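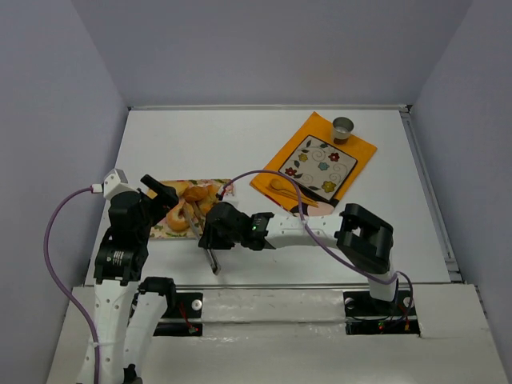

Figure 1. The two-arm cell with the breakfast setting: floral tray with breads, tongs, orange cloth, plate, cup and wooden utensils.

4. What We Bought, and What We Would Buy Next

4.1 How the budget came together

I should say up front that I am not a purchasing person. I got the job of planning our equipment list because I was the only one of us who had kept receipts on the last project, and Obsa Ayele found that very impressive. So this section is written the way I wish somebody had written it for me: what we planned to buy, what we ended up buying, and where the two lists parted ways. We don't give prices, because our discounts won't match yours (and a couple of them came with strings I still don't fully understand).

The work we were shopping for is table setting and bread serving with two arms, as laid out in Section 3. That sounds small. It is small! But it pulls in a surprising amount of stuff, and when we sat down to sort our first list we had 107 line items on it, from the arms themselves down to cable ties. Mahlet Tefera put every line into one of two piles. Pile one was "we can't start without it." Pile two was "we can start without it and will probably want it later." I fought for a lot of things in pile one that had no business being there, and she was very patient about it.

In the end the first order covered the arms, the grippers, the enclosure panels, the table, the rails and a box of spare cables. Everything else waited. I still think this was the best planning decision we made, and I can say so freely as it wasn't mine.

4.2 Cables and the things that wear out

If you take one thing from this section, please let it be the cable budget. Our plan treated cables as something that came with the arms. They do come with the arms, in the sense that there is one in the box for each. A cable that runs from a wrist connector back along the links has to have slack for the arm to move, and slack means it hangs out over the workspace and bends in the same few places every day. We now count cables as a consumable, same line as tape and gripper pads, and we order them in pairs.

Color was a side question that took up far too much of one meeting. We went with purple on both arms. Gerardo Pangilinan wanted something easy to pick out against gray walls, white links and black joints, and purple is certainly that. It also costs the same as black from our supplier, which ended the argument.

The other wear item is the surface film. We cover parts of the base platform with glossy film, and we had budgeted a single roll for the whole study. Please don't do that. It wrinkles, people pick at it, and sooner or later somebody wants to get at the wiring underneath. Our second order had 8 rolls on it, and I'd call that a sensible number for a group our size.

4.3 Tableware is equipment too

Now for the line that got us the most questions from the finance office. We asked for a tray, a plate, a cup, wooden utensils, tongs and a cloth, and we asked for two of each. The form came back with a note wanting to know if this was for a party.

I'd argue (and did, over several emails) that the tableware belongs in the same part of the budget as the grippers. It sets how hard the task is. A plain white tray on a white table is one kind of problem, and a tray printed all over with flowers is quite another, with the breads sitting on top of a pattern in much the same warm range of colors. Utensils close in tone to the cloth they lie on give you a different headache again. We picked busy patterns on purpose and wrote the choice into the plan, so that nobody would swap in something simpler halfway through when the numbers looked bad.

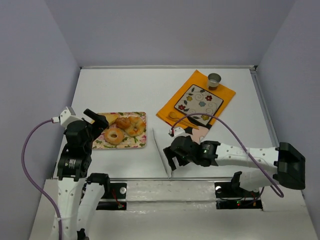
Buying in pairs also means buying from the same batch. Our first spare plate was sold under the same product name as the original and had a noticeably thicker rim, so it went to the kitchen. Since then Ankica Todorova opens every box of spares the day it arrives and sets the new item next to the old one. It takes her a few minutes and has saved us two returns so far.

Bread was its own little adventure. The first plan had real bread, bought fresh, and I had a whole cheerful paragraph in the proposal about the bakery across the street. Then Mesfin Tufa worked out what that would mean over a long collection run: crumbs in the rails, a standing order, and a different roll every single day. We kept a small food line in the budget for later testing and put the rest of the money toward a set of shapes that we could describe clearly in the task list. Rings, rolls, a wedge, something long. The shapes matter for planning because each one asks for a different grasp, and we wanted to be sure we'd paid for gripper fingers that could deal with all of them before we placed the order. Thick fingers are fine for a bun. A thin utensil handle lying flat on the table is another story, and we should have asked the vendor for a sample finger first.

4.4 Time, which we also forgot to buy

Our schedule had the cell up and running 11 days after delivery. I'm a little embarrassed by that number now. The arms went on their mounts quickly enough, but we had left no time for the wiring at the base, for squaring up the rails, or for the long afternoon when we moved the cloth back and forth trying to agree on where the plate should go. If you're writing a plan like ours, put setup time in the same table as the hardware and give it a cost. People's hours are the biggest line we had, and in the first draft they weren't there at all.

We also suggest holding a share of the money back until the cell has been in use for a while. We kept ours for a second set of finger tips and more spare connectors, and we wouldn't have known to ask for either one at the start. The full list, with both piles marked and the later changes written in, is in Appendix B. It was last checked on 11 Mar 2026, and the quantities there are the ones we would order again, apart from the tongs, where we're still trying different lengths.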